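Hand and Gripper Trials: Questions I Keep Getting

I've been comparing robot hands and grippers for kitchen-type jobs since last winter, mostly in simulation and now and then on the real arm in the Tralstead workshop. People write in with the same questions, so I've put my answers in one place. I add to this page when something new comes up, usually on a Saturday morning with coffee.

What are you comparing, exactly?

Two ends for the same pair of arms. One is the Tinero, a two-finger parallel gripper with swappable pads. The other is a jointed, human-style hand that we just call the Nokby hand after the group that drew it up. Same arms, same controller, same kitchen, same list of chores. The only thing I change between rounds is what sits on the wrist.

I did try a third option, a suction cup setup that Rostam Mahmoudi was keen on. It was great on flat lids and hopeless on nearly everything else I care about, so it's off the list for now (sorry, Rostam!).

Why start in simulation? Isn't that cheating a bit?

A bit, sure. But I can run a batch overnight, change one number and run it again the next day, and no one has to sweep up a broken plate. For the last comparison I ran 710 attempts across the whole chore list. On the real arm that would have eaten my entire fall.

What I don't trust the simulator for is friction. It's fine for telling me whether a hand can get to a handle without bumping something. It's much weaker on whether the handle will slide once it's held. So I treat the sim scores as a filter: if a grasp fails badly there, I don't bother trying it for real.

Which chores are on the list?

There are nine at the moment. Moving a frying pan, picking up a cutting board, taking a lid off a pot, pulling a drawer, standing a cup upright, wiping, folding a dish towel, turning a knob, and passing a spoon from one hand to the other. The towel is mostly there to keep me humble. Neither end is any good at it.

Why do you go on and on about the frying pan?

It's the one that splits the field! A pan has a long handle that wants to be held from the side or above, a heavy round part that tips the whole thing over if you lift it by the handle alone, and a thin rim that's awkward for thick fingers. If you want to see the difference between two grippers in one afternoon, get a pan.

My standard setup has the pan on a marble counter with its handle pointing left. The left hand goes for the handle and the right one steadies the rim at the near side. There's a wooden cutting board lying to the right, which matters more than you'd think. If the planner swings the right arm out too wide, the board is in the way, and I count any bump as a fail.

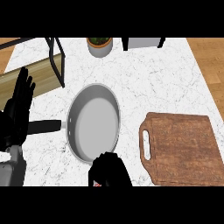

Which one is better at the pan, then?

The Nokby hand, and by more than I expected. With jointed fingers I can come in over the handle with the hand open and close down around it, and small errors in position don't matter much. The parallel gripper needs to be lined up nicely or it pinches the handle at an angle, and then the pan twists as soon as it leaves the counter.

At the rim it's the other way around. Two flat pads on a thin metal edge is about the best job you could give the Tinero. The knuckles on the jointed hand take up a lot of room near the pan wall, and I had to lower the approach speed quite a bit before it quit nudging the pan away.

So why not use one of each?

Darcy Perron asked me this three times before I gave in and tried it. Jointed hand on the left, Tinero on the right. It does well on the pan and it does well on the lid. Then you turn the pan so the handle points the other way and everything you gained is gone, unless the arms can swap sides, and ours can't reach across very comfortably. I still like the idea for a fixed station where things always show up the same way round.

How do you score an attempt?

Pretty simply. The pan has to be lifted clear of the counter, held level for 3 seconds and put back down inside a marked area. I write down pass or fail and the reason for the fail. I used to give partial points for things like "good grasp, bad lift," and then I spent more time arguing with myself about points than fixing anything.

Vesela Georgiou keeps the scoring script, and she's stricter than me. A pan that lands with its handle hanging off the counter is a fail in her version. I've come around to her side on that.

Where do you put the camera?

High up and looking down over the counter, for the pan work. I like being able to see the handle, the rim and both hands at once, and for checking a grasp afterward it's the view I open first. The trouble is that a hand hovering over a handle hides the very thing you want to look at. You lose the contact just as it gets interesting.

I've been testing wrist cameras for that part. They're good in the last few inches and pretty useless before then. If you can only afford one camera, go overhead and put up with the blind spot.

What controller are you running?

The current one is Fung, which Krešimir Kovačević wrote for a different arm and then adapted for ours. What I like is that I can set how stiff each arm is separately. With two hands on one pan, you really don't want both arms stubborn. If each one insists on its own exact position, they end up fighting through the pan. I keep the left firm and the right fairly soft, so the right hand follows along and just holds the rim steady.

My older setup was position control only. It worked for cups and drawers and was miserable for anything held by both hands.

How much tuning does the jointed hand need?

More than the gripper, no question. The Tinero has opening width, force, and that's more or less your afternoon. For the jointed hand I ended up with 11 settings I change on a regular basis, plus a bunch I set once and was scared to touch again. If you only have a weekend, start with the gripper and get your arms and camera sorted first.

My jointed hand closes too early. Any ideas?

Check your closing trigger before you blame the fingers. I had mine tied to distance from the handle, measured from the palm, and the fingertips were getting there well before the palm did. Measuring from the base of the fingers fixed most of it. Steinar Gunnlaugsson had the same trouble on a mug and solved it with a short pause before closing - less elegant, but it took him five minutes and my way took me two evenings.

Does any of this carry over to the real arm?

The approach paths do. Grip force doesn't, at least not for me. I start every real session with the force turned way down and bring it up a little at a time, whatever the simulator said. The soft right arm carried over nicely too, which made me very happy.

Can I get your scene and chore list?

Yes to the chore list, just write to me and I'll send it. The kitchen scene needs some cleaning up first. A few of the objects came from other people and I want to check with them before I pass anything along. I'm hoping to have it ready in November.

What's next?

Longer handles, heavier pans, and one with a lid on it. I also want to redo the cutting board chore using the handle slot. So far I've been picking the board up by its edges, and I suspect a couple of jointed fingers through the slot would be a much nicer way to do it. If you've tried that already, please write and tell me how it went!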